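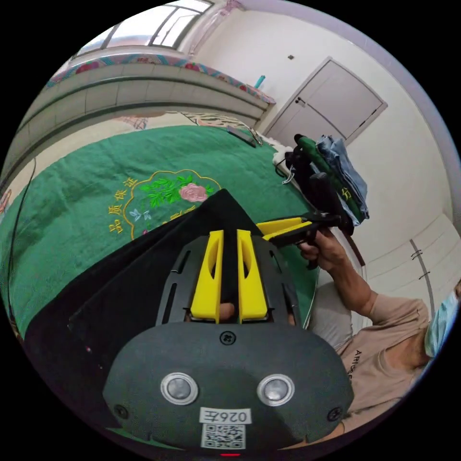
Photo: Relu Nedelcu / Flostgate

Rules for Machines That Pick Things Up

Reading time: one class period. New words are explained in the list at the end.

A robot that works near people has to follow rules. Some of the rules are about how the robot is built. Some are about how it moves. Others are about the people who teach it. This page covers all three, with most of the space given to the third kind.

What a rule looks like

A rule for a robot is written down in full sentences. It says what must be done and how to check that it was done. "Be careful" is a poor rule, as two people can read it and do two different things. "Stop the arm before a person reaches into the work area" is a better one. A person can watch the arm and say yes or no.

When many companies agree to use the same set of rules, the set is called a standard. Standards exist for bike helmets, plugs, toys and playground slides. They exist for robots too. A standard can be long. The work book used at the Diekmann training shop in Rurkberg is a small set by comparison, and it has 43 rules on 66 pages. Many of the pages are drawings.

Two words in a rule matter more than the rest. They are "must" and "should." If a rule says "must," it has to be followed every time. If a rule says "should," it is good practice, and a worker who does something else needs to be able to explain the choice. Look for these two words first when you read any rule.

Rules for building

A robot hand is often called a gripper. Many grippers have two fingers that move toward each other. Rules for building a gripper cover points like these:

The fingers must not close harder than the job needs.
Edges that a person might touch should be rounded.
Screws must be tight and must be checked on a set day.
Each gripper must have its own label.
A wire must not hang where it can be pulled into a moving part.

The label rule looks minor. Suppose a shop has eight grippers of the same type, and one of them has a finger that sticks. If the grippers have no labels, a worker has to test all eight to find it. With labels, the worker reads the repair note and picks up the right one. Labels can have a number, a square code that a camera can read, or both.
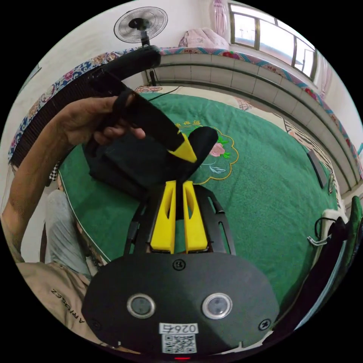
Hand-held gripper with yellow fingers. The number label and the square code are on the body, near the two round lenses.

Rules for moving

A robot arm on a stand can be strong and fast. For this reason a big arm often works behind a fence. When the gate in the fence is opened, the arm has to stop. It must stay stopped until a person outside the fence starts it again. Closing the gate is a separate step and must not start the arm by itself.

Smaller arms are sometimes allowed to work next to people with no fence. They have to move slowly when someone is close, and they have to stop when they bump into something. The work book sets a test for this. A soft block is placed in the path of the arm, and the arm is run into it 25 times. The arm must stop each time. If it fails once, the test starts again from the first run after the repair.

Every arm must also have a stop button. It is big, it is easy to reach, and anyone in the room is allowed to press it. You do not need to ask first. A worker who presses it by mistake is not in trouble.

Rules for teaching

Many robots are now taught by showing. A person does a job many times while a camera records it. A computer program studies the recordings and looks for patterns, such as where the fingers go before they close. Later, a robot tries to do the same job.

One way to make these recordings is with a hand-held gripper. The person holds the tool by its handle and uses its fingers to do the job. A strap, a pair of jeans or a folded shirt can be good practice material. Cloth is hard for robots. A cup keeps its shape when it is lifted, but a strap bends in a new way each time, and part of it is usually hidden under another part.

The following rules are from the teaching section of the work book. The wording has been made shorter.

1. Read the number on the tool and write it on the record sheet before starting.

2. Check that the lenses are clean. Use a dry cloth. Do not use a sleeve.

3. Open and close the fingers fully, twice, with nothing between them.

4. Agree on the job in words before the first recording. "Pick up the strap near its end" is clear. "Tidy up" is too wide.

5. Move at a steady speed. A robot will copy a jerk as readily as a smooth motion.

6. If two people are working on the same surface, one person must call the start and the stop.

7. Do not pull cloth that is caught. Let go, free it by hand, and begin a new recording.

8. Keep recordings that went wrong, and mark them as wrong.

Rule 8 surprises many new workers at the shop. A dropped strap seems like something to throw away. But a program that has seen only good tries has no information on what a bad try looks like. The mark is the part that matters. A bad try with no mark will be studied as if it were a good one. 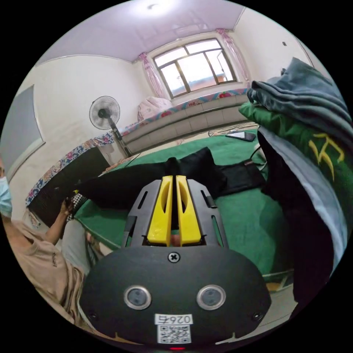 Rule 6 is the one most often broken. Two people who have worked together for a while begin to guess what the other will do, and the calls get shorter and then stop. The shop asks for the words "start" and "stop" to be said out loud in every case, including when both people are ready and can see that they are ready.

Rules about people and homes

Cameras record more than the job. They can record a face, a name on an envelope, or the view from a window. Because of this, the work book has rules on privacy.

A person must agree before being recorded, and must be told what the recording is for. The person can say no. The person can also say yes and change to no later, and the recordings must then be removed. For anyone under the age set by law, a parent or guardian has to agree as well. Papers with names and addresses should be put away first. Recordings should be kept only as long as they are needed, and the date for removing them must be written down at the beginning.

Who checks

A rule that is never checked tends to be forgotten. At the Rurkberg shop there are two kinds of check. The worker checks the tool and the sheet at the start of each session. Then a second worker, one who was not in the room, looks at part of the recordings and compares them with the sheet. Roughly one sheet in ten comes back with something missing. The usual gap is the tool number from rule 1.

The whole book is read through again every September. A rule may be changed, split in two, or taken out. One rule about folding cloth was taken out because the program called Mutisix, which sorts the recordings, had begun to do that check itself. The old rule is still printed at the back with a line through it, so that older sheets can be understood.

Try it

Write three rules for a machine that puts books on a shelf. Use "must" in two of them and "should" in one. Give your rules to a partner. Your partner has to say, for each rule, how to check whether the machine followed it. Rewrite any rule that your partner could not check.

New words

Gripper: the part of a robot that holds things. Some grippers are made to be held by a person.
Lens: the clear part of a camera that light goes through.
Privacy: having a say in who can see or keep information about you.
Record sheet: the page where workers write the tool number, the job and the result.
Standard: a set of rules that many people agree to use.

Text checked May 19, 2018.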